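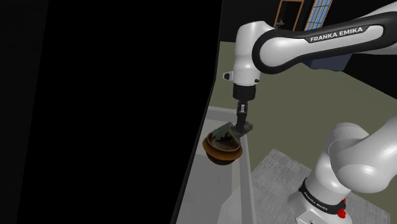 4. Tarea de prueba: retirar y colocar objetos en el cuenco

Esta sección corresponde a la guía de Zuvuler, versión de mayo de 2025. Antes de empezar, lea la sección 3 (parada de emergencia y límites de la zona).

La tarea parece fácil para una persona. Para la máquina todavía es difícil, y por eso la usamos como medida: si el brazo no puede ordenar el contenido de un cuenco, no le pida que recoja una cocina.

4.1 Preparación

1. Cargue la escena de la encimera y espere hasta que el brazo esté quieto.
2. Compruebe que la pinza está vertical y con los dedos hacia abajo.
3. Seleccione el cuenco en la lista de recipientes. No cambie su escala.
4. Ponga el límite de fuerza en el valor 2.
5. Fije el tiempo máximo en 300 segundos.

Nota: si el cuenco queda muy cerca del borde de la encimera, la prueba es válida, pero anote la posición en el registro.

4.2 Objetos blandos y objetos planos
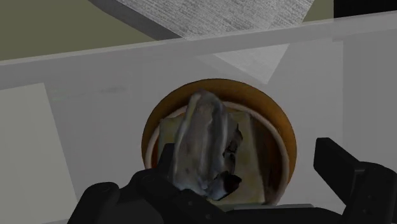 Un trapo arrugado no tiene una forma fija, y el programa debe calcular de nuevo el punto de agarre en cada intento. Una pieza plana presenta otro problema: el dedo no encuentra por dónde entrar entre la pieza y la pared del recipiente.

6. Empiece con el objeto que está encima.
7. Cierre la pinza despacio y suba en línea recta.
8. Si el objeto se escapa, abra la pinza, suba y repita. Se permiten 2 intentos.
9. Guarde el resultado también cuando sea malo.

Precaución: no aumente la fuerza para conseguir un agarre. En un brazo real, este ajuste puede romper la loza.

4.3 Cómo leer los resultados

En octubre, Byung-chul Ryu repitió la tarea aproximadamente 600 veces en el simulador. Con objetos rígidos, el brazo trabajó bastante bien. Con tela, los fallos fueron frecuentes y muy distintos entre ellos. Nuestra opinión es que estas máquinas pueden ayudar en una tarea doméstica preparada, pero no pueden hacerse cargo de la casa sin vigilancia.

Para dudas sobre el registro, escriba a Vivek Pandey, del equipo de Plerora. La calibración de la pinza se explica en la sección 5.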